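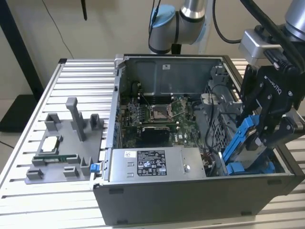 ## Lap Forty-Five

The email from Mukier said the virtual endurance race would be "as real as the real thing." Chathurika Wijesinghe read that line twice and went to make tea.

She had raced real cars for 21 years. She knew what real cost. It cost a knee, mostly, and a good part of one marriage. Now she had a seat bolted to a wooden pallet in her spare room, a wheel that buzzed, and a teammate she had never met.

"You'll love him," the team manager had told her. "Habibur is the fastest thing in the league."

"What does he drive?"

"Drive?"

"On the road."

There had been a pause. "I think he takes the bus," the manager said.

Habibur Siriwardena turned out to have a soft voice and a bad microphone. He talked her through the Premitz circuit as if he had grown up beside it. Brake at the shed. Ignore the curb. Stay off the paint.

"I won at Premitz," she said. "There's no shed."

"There's one in this version."

"Who put it there?"

"I don't know. But everybody brakes at it."

She didn't trust the shed. In practice she braked where she had always braked, and went into the wall 7 times. Habibur, who was polite, said nothing after any of them, and she found she disliked that more than laughing.
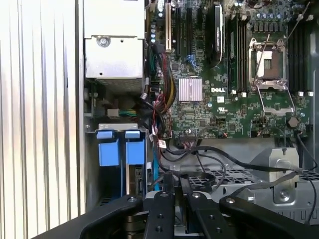
*Inside a Dell desktop, with the power supply at the top.*

The race started on April 30, 2020, at noon. By the first driver change they were running third, behind a Zolteck car and a pair of brothers in a Beltrán coupe who weaved down every straight. Chathurika took over and waited to feel something. There was no heat, no smell of fuel. Her tea was within reach, and she drank some of it on the back straight, which struck her as close to an insult.

"Gap is 3 seconds," Habibur said in her ear. "You're quicker than the Beltrán in the slow stuff."

"You're sure?"

"It's on the screen."

"Lots of things are on the screen."

She caught them on lap 45. The coupe went wide on the paint, exactly as Habibur had warned, and there was a space on the inside that any sensible person would have doubted. She had doubted plenty of them over the years and had trophies from the rest. She put the nose in. The wheel kicked hard enough to hurt her thumb.

Then the shed came up, gray and badly drawn, with a door that didn't look as if it opened.

She braked at it.

"Second," Habibur said. After a moment he added, "Your breathing is really loud, by the way. I can turn you down."

"Leave it," she said, and asked him how much was left in the tank, and whether he believed the number.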